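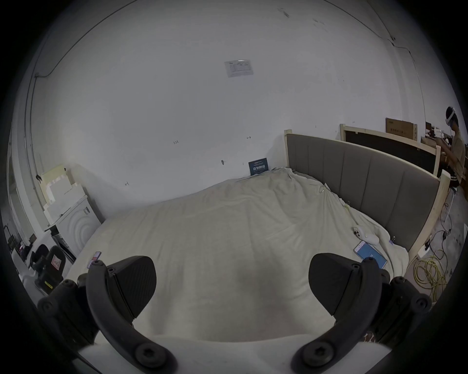 Should round bales be priced by the bale or by the ton?
By the ton, with a few bales off the load weighed on a certified scale. By the bale is fine if both sides already know what the baler turns out.

heiferhaven
Ok so this is my second winter buying hay, first winter buying this much of it. Got 62 rounds of grass mix from a guy out past Zetthorpe, 78 a bale, delivered. Ad said average 1,173 lbs. Very exact number so I figured he weighed them. Ran three over the scale at Erkley on the way to the other farm and they all came in right at 1,000. Do I say something or is this just how it goes

ridgeroad_dairy
Say something. That's 173 lbs a bale you paid for and didn't get. Times 62 thats over five tons.

muddyboots4
Hang on. When was it baled and when did you weigh it? Hay loses weight sitting. First crop made a little tough in May and weighed that night is not going to weigh the same in the fall. He might have been dead honest on the day.

ridgeroad_dairy
Not 173 lbs worth unless it was baled wet enough to catch fire

muddyboots4
Didn't say all of it. Said some. Also stored outside or in?

heiferhaven
Inside he says. Net wrapped, they look nice. No smell, no dust in the one I opened. Cows cleaned it up. Not mad about the hay just the math

oldbaler
You bought by the bale. You looked at them, you paid, they're in your shed. By the bale means by the bale. I've sold hay a long time and if somebody called me after I'd unloaded I would not be real friendly about it.

heiferhaven
But the ad had a weight on it

oldbaler
Average. You weighed three.

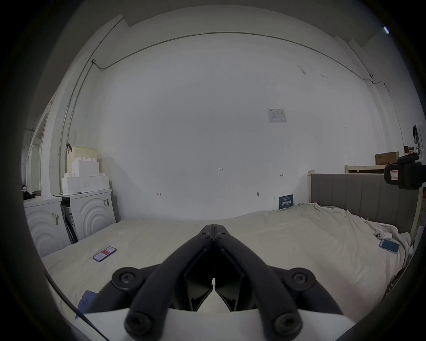 And three out of one load tells you about one corner of one field. The windrow gets thin on the ends, the last bale gets kicked out early, whatever. Weigh ten from different spots in the stack and then you have somthing to talk about. Otherwise you're just a guy with three light bales.

ridgeroad_dairy
All three at the same weight isn't a thin windrow. That's the baler set small or loose. Do the per ton on it – 78 at the weight he gave is $133 a ton. At what you weighed it's $156. Would you have bought it at $156?

heiferhaven
Prob not that much of it no

sandcreek_goats
What's the test say. If it's good hay $156 isn't crazy right now around here. I paid more than that for junk

heiferhaven
No test on this lot. He had one from the year before through Pakzad but different field I think

sandcreek_goats
Well then pull cores. Pounds are only half of it. I'd take a lighter bale with better protein over a fat one full of stems any day

muddyboots4
Agree with goats. Also ask what he weighed on. My neighbor went by the Ziso readout on his loader and it was way heavy every time, never been zeroed since he bought it. Could be nothing more than that.

oldbaler
Now that I'd believe. Loader scales are junk

ridgeroad_dairy
They're fine if you calibrate them. Nobody does but thats not the scale's fault

heiferhaven
Ok update. Weighed seven more, so ten total, picked from all over the stack. Lightest was under 1,000, heaviest a bit over, not one anywhere close to the ad. Called him tonight. He was fine about it?? Weighed two off his loader back in May and that's where the number came from. Offered me a few extra bales next time he's hauling this way

ridgeroad_dairy
A few bales doesn't cover five tons

heiferhaven
I know. Gonna ask for a price per ton on the next load plus a scale ticket and see what he says. Rather keep a hay guy than win an argument

oldbaler
Get the bales first

muddyboots4
+1 get the bales first. And pull the cores before you stack anything in front of them, did that once, had to move half the shed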